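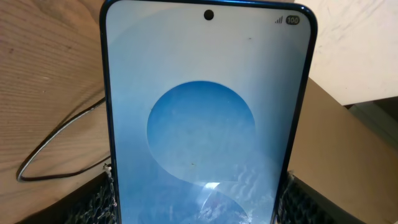 Reviews > Phone stuff > Chargers and power banks

September
By Daiane Furtado

I went back and forth on the Kurano power bank for most of the summer, because my old one still sort of worked if you held the cable at an angle and didn't breathe on it. Then it gave up on me at the bus station in Tendutthorpe with my ticket on my phone and 4 percent left, and that was that. I ordered the Kurano on the ride home (on somebody else's charger, thank you to the woman in row two!).

I've had it for nine weeks now and I like it a lot, with a couple of gripes.

First, the size. It's about as long as my hand and a bit thicker than I wanted. It fits in a jacket pocket but it drags the jacket down on one side, and in jeans, forget it. I mostly carry it in the front pocket of my backpack next to my keys, and the coating has picked up scratches from that already. They don't bother me, but if you like your things to stay pretty you'll want a pouch, and it doesn't come with one. The old one did. I'm still using that pouch for earbuds.

Charging is quick. I plug in while I'm getting dressed and by the time I've had coffee and found my shoes I've got enough to go all day. I get two full charges out of it plus a bit extra, and I am not gentle - maps on, screen way up, music the whole time. I lent it to Hafiz Sutanto on our camping weekend up past Rullodley and he charged his phone and his headlamp off it and handed it back with one light still showing. He has since bought the same one in green.

About those lights. There are four little dots on the side and they're supposed to tell you how much is left, but the last dot hangs around forever and then goes out with no warning at all. I've been caught twice. A real number on a little display would be so much better, and I know the Purba has one, because my cousin Jaqueline won't stop showing me hers. Hers is also heavier and cost a good deal more, so there's that.

The cable in the box is short. Like, silly short. You can't use your phone while it's charging unless you hold the two of them together like a sandwich. I swapped it for a longer braided one I already had and haven't touched the original since.

Filling the thing back up takes ages. I leave it on the kitchen counter overnight and it's done by morning, but if you forget and try to top it up over breakfast you'll hardly get anything into it. It gets warm while it's filling, too, so I stopped leaving it on top of the mail.

I paid 32 dollars on sale. At full price I'd probably have looked around some more, and I'd have been tempted by the Purba just for that display. The listing had 1,635 reviews when I bought mine and I read way too many of them, and the complaint that kept coming up was a loose port after a few months. Mine is still snug. If it starts to wobble I'll come back and update this.

Four stars from me. It loses one for the cable and those dots.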